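Meireles releases simulated wrist-camera benchmark for two-finger grippers

New test suite compares lens and finger-pad combinations on small tabletop objects before hardware is purchased

April – Meireles, a supplier of test software for robot workcells, has released Jernis 2, a simulation package for comparing wrist cameras and parallel grippers on the same arm. The package lets integrators run identical pick tasks with different lenses, finger shapes and controller settings, and export the results in one table.

The first version of Jernis covered fixed overhead cameras only. Version 2 adds cameras mounted on the wrist, including wide-angle models with strong distortion. Lens distortion is applied when the view is rendered, and the controller under test receives the distorted image without correction unless the user turns correction on.

"Customers were sending us camera data sheets and asking which one would find a small part next to the fingers," said Nabila El Ouafi, product manager for Jernis. "A data sheet gives the field of view. It does not say how much of that view the gripper blocks at the point where the arm has to decide."

The benchmark set contains 46 tabletop tasks. Each task is run 70 times per configuration, with object position and lighting changed between runs. Nine tasks use targets small enough to fit between open fingers with clearance on both sides, and these are scored separately. Other items may be placed on the table as distractors, and the controller is not told which of them to ignore.

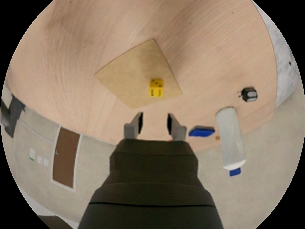 Simulated wide-angle wrist view from Jernis 2, with the gripper fingers open and a yellow die on a tan mat.

For the release, Meireles compared two lens models on a simulated arm fitted with a two-finger gripper. The wide lens kept more of the table in view during the approach and needed fewer search moves. The narrow lens gave smaller position errors once the target was centered. Results for the wide lens improved when the mount was moved back along the wrist, at the cost of more of the forearm appearing in the picture. Full tables are included with the package.

Finger pads were tested as a separate variable. The current release supports flat and grooved pads. Curved pads can be loaded as custom geometry, but contact results for them should be treated as provisional until the contact solver is updated.

Hultura, which builds sorting cells for small parts, used a preview of the software to shortlist cameras for a new cell. "We dropped one mount position after the first set of runs – the left finger covered the target for most of the descent," said Baltasar Bravo, controls engineer at Hultura. "We would have found that on the bench too, but only after machining the bracket."

Jernis 2 reads arm descriptions in common formats and includes a ready-made interface for the Mulus motion controller. Other controllers can be connected through a network socket. The simulator runs in step with the controller by default. A free-running mode is provided for measuring the effect of camera delay.

Known limits in this release are listed in the user notes. Soft objects are modeled as rigid, and motion blur is not rendered.

Jernis 2 is available now to holders of a current Jernis license at no added charge. New licenses are sold per workstation. Evaluation copies can be requested from the Meireles sales office and include the nine small-target tasks.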